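Section 3: Setting up the table and the keep box

Right, by now you've got the Zemen shelf up against the wall and the Weltetti sorting cards cut out, so we can get on to the part I like best. I've been using this system at home for a good while, and most of what follows comes from doing it badly first. If you're only here for the small-toys-and-bits side of things, you can skip the shelf section altogether and start from this page. I won't be offended!

What you'll need

One Prorance fold-flat box, or any sturdy cardboard box with an open top
A table you can walk round on at least two sides
A wipe-clean cover (I use a cloth with a clear plastic layer on top)
The green and red sorting cards from the pack
A damp cloth, a dry cloth and a bin bag
A cup of tea, optional but I've never managed without

Getting the table ready

1. Clear a patch in the middle of the table big enough for the box, plus a hand's width all round. You don't have to clear the whole table. I used to insist on it, and all I did was move the mess on to the floor and then trip over it.

2. Wipe the cover and dry it properly. Go right into the corners, where the biscuit crumbs live.

3. Smooth the plastic layer from the middle outwards. If it has been folded in a drawer it'll have ridges in it, and small things roll along those and off the edge. Leave it flat overnight with a few heavy books on top, or just put up with it — I usually put up with it.

Note: A patterned cloth is fine, and children tend to like one, but very small pieces do vanish against a busy print. For beads and the like, put a plain tray down first.

Making up the box

4. Open the box out and press all the creases back on themselves once before you fold it up. It goes together far more easily after that.

5. Fold in the base flaps, short ones first. Run a strip of tape along the join and another across it. The Prorance instructions say tape is only needed for heavy loads, but mine sagged in its first week with nothing in it but soft toys and a few pens, so I tape every time now.

6. Stand the box in the middle of the table with a long side facing you. You want to be able to see in and reach in without leaning.

Caution: Cut cardboard edges are sharper than you'd think. Run a bit of tape along the top rim if little hands are going to be in and out of it.

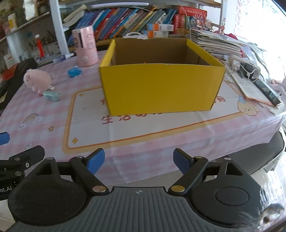
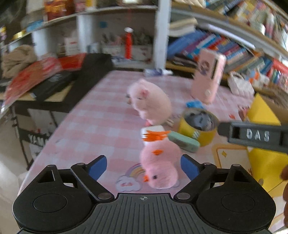 Pink check cloth on the table both times, and a plush toy or two still waiting to be sorted.

Sorting

7. Start with the soft toys. They take up the most room and they're the easiest to decide about, so you feel as if you're getting somewhere straight away. Pick each one up, give it a squeeze for anything hard or lumpy inside, check the seams and the eyes, and then make up your mind. Keep, mend or pass on.

8. Next, do the desk bits: rubbers, pencil cases, glue, small tubes of this and that. Check the lids. Anything dried up goes in the bin bag now, and please don't put it back "for one more go" (I have a tube of glitter glue that survived four sorts this way and has never once worked).

9. Leave tubs and lidded pots until last. Open every single one. You will find things in there that belong to a completely different group, and it's much less annoying to find them before the box is full than after.

10. Papers and magazines don't go in the box at all. Pile them at one side and deal with them using Section 5. They're heavy, they bend, and once you start reading them that's your afternoon gone.

Note: If you're sorting with a child, let them hold the green card. Three minutes is plenty for each group at first. The youngest helper I've had was very firm about a pig and went off in a huff when I suggested the charity bag, so now I ask and keep my opinions to myself.

Filling the box

11. Put flat and hard things in first, along the bottom, then the tubs, then soft toys on top. Lay long thin things down the sides where they won't end up poking somebody in the face.

12. Stop when you're level with the rim. If you've got more than about 30 things in there, you probably want a second box. My own limit is lower than that, because I like to be able to see what I've got.

13. Lift it from underneath, with a hand at each end. Don't pick it up by the top edges, however light it feels.

Caution: Keep the box off the top shelf of the Zemen unit. A full one is awkward to get down, and the middle shelf is a better height for everyone in any case.

If you have the Paju divider set

The dividers slot in after step 5, before anything else goes in the box. Push the long piece in first, right down to the base, then the short ones across it. They fit snugly in the 275 mm box and are a little loose in the bigger one; a folded bit of card at each end sorts that out. Cleaning them is covered in Section 6, along with what to do when somebody draws on one.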